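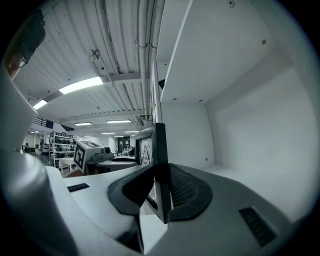 Planorden gripper at the shelves, black frame between the pads

Fitting new finger pads to a pair of hand-held grippers

I've been building Planorden, my pair of squeeze-by-hand grippers, at the Stistine shared workshop since January, and the part people write to me about most is the fingers. So this page is just the fingers! The housing and the electronics have their own pages.

You'll need two printed finger cores per gripper, a sheet of black rubber, flexible contact glue, 200 grit sandpaper, a sharp knife and the long M3 screws (16 mm, the shorter ones strip the plastic, ask me how I know). Set aside an evening, plus a night for the glue.

1. Take the old fingers off with the trigger fully open. Keep left and right apart. They look interchangeable on the bench and they are not, and I've put mine back wrong twice.

2. Sand the curved face of each core until the shine is gone, then wipe it down and let it dry.

3. Cut the rubber a little too long. If yours has ridges, run them across the finger so they bite when something wants to slide down and out.

4. Glue on both faces, wait until it feels tacky, then roll the pad on from the base toward the tip. Don't stretch it as you go (I did on my first set and the tips had peeled by Sunday). Clamp it lightly and go home.

5. Trim the ends flush and screw the fingers back in, snug but no more. Squeeze the trigger slowly a few times. The tips should meet before the bases do. If the bases touch first, slip a thin washer under the outer screw and try again.

6. Weigh them! My fingers come to 186 grams for the full set with screws, and I like the two hands to match as closely as I can get them, because a heavy left hand gets really annoying after a while.

Now for the fun bit, trying them with both hands. A small picture frame is my favorite for this. It's stiff, the edges are narrow, and if one pad is crooked the whole thing wants to twist. Put one gripper on each side, press inward, and lift it just clear of the table. Keep your wrists loose and the marker cubes turned so they aren't hiding behind your own knuckles. I do 22 lifts before I call a set finished, then have another look at the glue line near the tips. 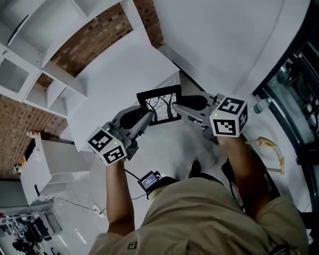 Can I use foam tape on the fingers if I don't have rubber sheet?
It works for a quick trial, but foam squashes flat and loses its grip, so plan on swapping it for rubber once the fit is right.

If the frame still twists after the washer trick, look at the core before you blame the pad. The Kuretti filament I used for one batch warped a bit in a warm car, and no amount of trimming fixed it. I reprinted those two fingers and kept the old ones for practicing glue.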